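Sakley Shared Workshop
Evening course: Building a Two-Armed Robot at Home
Handout 6: Hands, wrists and the first open-palm check
Revised June 29, 2025

Welcome back, and well done to everyone who got both forearms closed up before the break. I know the shells can be maddening the first time (all those little screws!), and if yours went together with a bit of muttering and one screw left over, you are in very good company. Find out where the spare one belongs before you carry on, though, and then put the kettle on, for this is a longish handout.

Where we have got to

By now you should have two forearms on the body, a hand on the end of each, and the Brakik controller talking to the laptop. We began all this in January with a single finger clamped to the bench, so it is quite something to be worrying about whole hands. If you are still waiting for parts from Prillow, read along anyway and do the steps on one side only. A build with one arm is perfectly good practice, and the second always goes faster.

Dressing the cable at the wrist

The cable at the wrist causes more grief than any other part of the arm, so please take your time over it. Leave enough slack for the wrist to turn all the way in both directions, and wind the slack neatly near the bracket. Turn the wrist slowly by hand, with the power off, and watch the cable the whole way round. If it pulls tight at either end, let a little more out. If it hangs down in a big loop, take some back, or sooner or later a finger will hook it.

Do the same on the other arm and try to make the two match. I used to think this was fussiness on my part, but when you are looking for a fault late in the evening it is a real comfort to be able to compare left with right.

The open-palm check

Clear a good space in front of the robot and keep yourself out of reach of it. Then:

Set the speed to its lowest value.
Send the "open" command to the left hand and wait for it to settle.
Do the same for the right.
Raise both forearms in front of the body, palms facing away, fingers up.
Hold there for 26 seconds and listen.

You are listening for a buzz or a faint ticking, either of which tells you that a finger is pushing against its own stop. In the Karagiannis layout that we follow, each finger runs from 0 to 2,000 in the software, and "open" ought to sit a little short of the end. Mine was happiest with an offset of 63 on the left thumb and hardly anything elsewhere. Yours will be different, so do write your numbers down on the back of this sheet.

Now look at the hands from the robot's own point of view, through the head camera if you have fitted one.

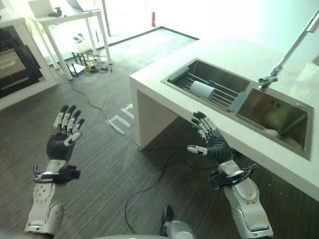

A finger that looks beautifully straight from the side can turn out to lean a good way over when you look along it, and the thumbs are the worst for this. They should both come in towards the middle by the same sort of amount. A slight curl in the fingers is nothing to fret about at this stage, and we shall take it out when we get to the fine settings.

Working in a room you also live in

A word for those of you building at home. Give the robot more room than you think it needs, and know where its cable is lying before you send any command at all, particularly if people walk through. A few marks in tape on the floor are a great help when you want to put the robot back in the same spot next time. Keep the laptop where you can reach it without leaning past an arm, and know where your extinguisher is. Bright windows can be a nuisance for the camera too, so try a different time of day if the picture looks washed out.

Before next time

Repeat the open-palm check 4 times with each hand and note any finger that settles in a different place. Bring the notes along, and bring the spare wrist bracket if you have one, as we shall be taking one apart on the big bench. Handout 7 covers closing the hand round something soft. A rolled-up pair of socks will do nicely.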